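Teaching by Hand at Skernport

The bag is the hard part. A book keeps its shape when it is picked up, and a basket stays more or less where it was put. A cloth tote folds over itself in a new way every time, and a pair of robot arms has to cope with all of them.

That is why the team at Skonura, which rents two floors of an old print works in Skernport, spends most of its working hours on tidying up. The project is called Kirnora. Operators guide the arms through a household task, the system records every joint position along with the camera views, and the recording becomes one example for a model to learn from.

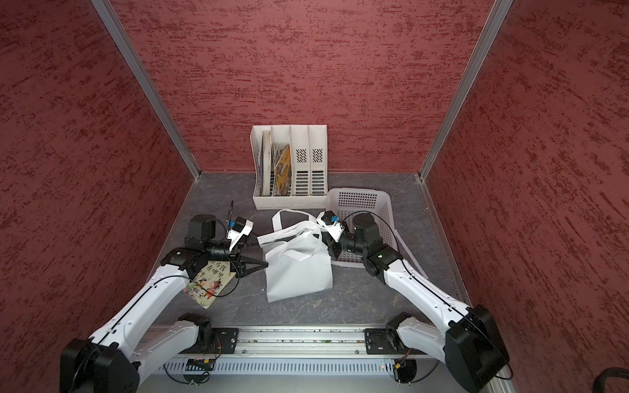

By the end of August the team had recorded 1752 examples of the books-and-bag task and kept 1718. The rest were thrown out, mostly for dropped camera signals. Clumsy attempts usually stay in. If an operator misses a handle and tries again, the model gets to learn what trying again looks like - something a perfect run can't teach it.

Between runs the items are moved. A book may start in the file organizer or flat on the floor, and the bag gets a fresh crumple. Operators work in shifts of two hours and then swap, as steering both arms at once is tiring and the movements get sloppy. 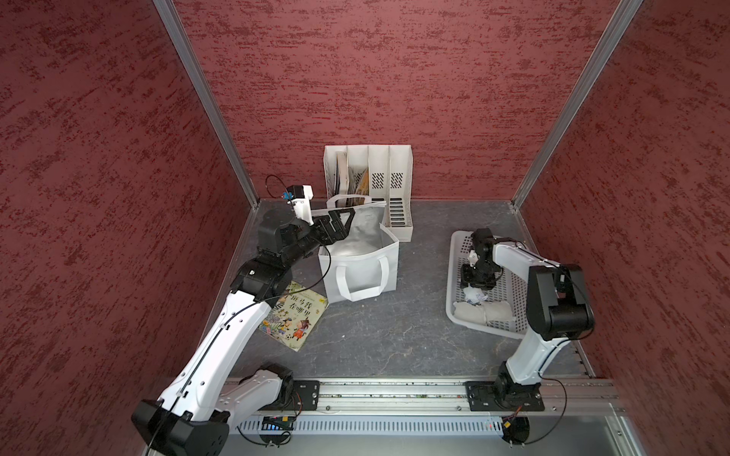

The left gripper holds the back edge of the tote while the right arm reaches into the basket.

The first model trained on the Kirnora recordings is now being tested in the same enclosure. It handles books fairly well and bags less well. Skonura plans to repeat the work at its second site in Sorrentino, with different bags and a different floor, starting on a Saturday when the building is quiet.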